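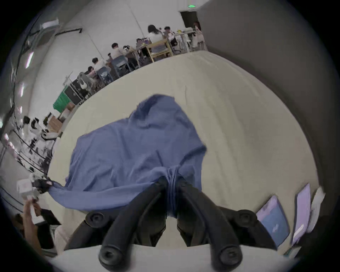
December 25, 2022

Dye bath notes, Tornedport batch. Quiet building so got the long soak in. Cotton weighed 223 g before scouring. Used the Clondix powder again, old tin, lumpy – sieved it twice. Bath held at 119 F, dropped a bit when I opened the lid, forgot to write down how much.

Salt in two parts. Second part went in late, my fault. Streaks near the selvage, same as the October batch. Maybe the stirring, maybe teh water. 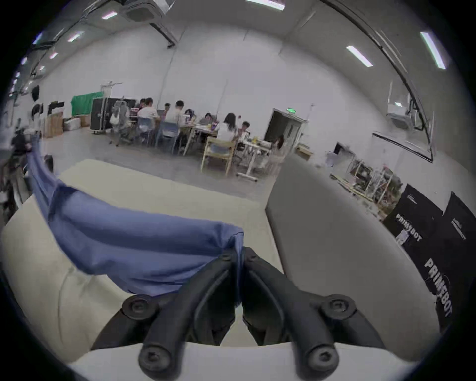
Rinse took forever. Some 2 hours with the cold tap. Soap off with Bomeo, not the other stuff, it foams too much.

To do: wash test against white cotton, light test in the south window, order more soda ash. pH strips are almost gone too. Label the jars proprely, Fan lids dont fit the tall ones.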